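How do you choose a hand for a robot?

Pick up a pencil. Now pick up a soft toy. Did you have to think about it? Probably not, because your hand changed shape all by itself and squeezed just hard enough.

A robot needs a lot more help! Somebody has to choose its hand (engineers often say "gripper"), then find out what that hand is good at. One way to do it is a pick-up test, and it's a bit like sports day for robot hands.

At the Cliltus workshop, two kinds of hand go through the same test. The first is the Caldeira, a simple pincher with 2 flat fingers that close like tongs. The second is the Stolladum, which has fingers that bend, plus a thumb. Each hand gets 100 tries at picking things up off a table.

The trick is to use everyday things that are all different from each other. A bottle is round and likes to roll. A pack of wipes is squishy. A stapler is a funny shape, and a little cardboard box can get crushed if you squeeze too hard. 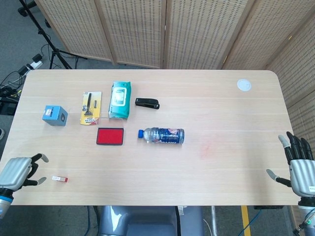 Hesumetti wrote in to say that the squishy things must be the easy ones, surely, as you can grab them anywhere, and asked whether flat things cause more trouble.

Good thinking, and you're half right! Flat things are very tricky. A hand has to get its fingertips under the edge, and a table doesn't leave much room for that. But squishy things are sneaky too – they sag and change shape the moment you lift them.

So how did the two hands go? The Caldeira managed 40 good lifts and the Stolladum managed 54. Bending fingers can wrap around a shape, so they did best with anything round. The pincher was quicker, though, and it has fewer parts to go wrong.

Try it at home! Put a sock, a coin, a spoon and an empty plastic bottle on the table. Pick up each one using only your thumb and one finger, then again with your whole hand. Now put on thick winter gloves and have another go. Which colour sock you use doesn't matter, but the coin will drive you bananas.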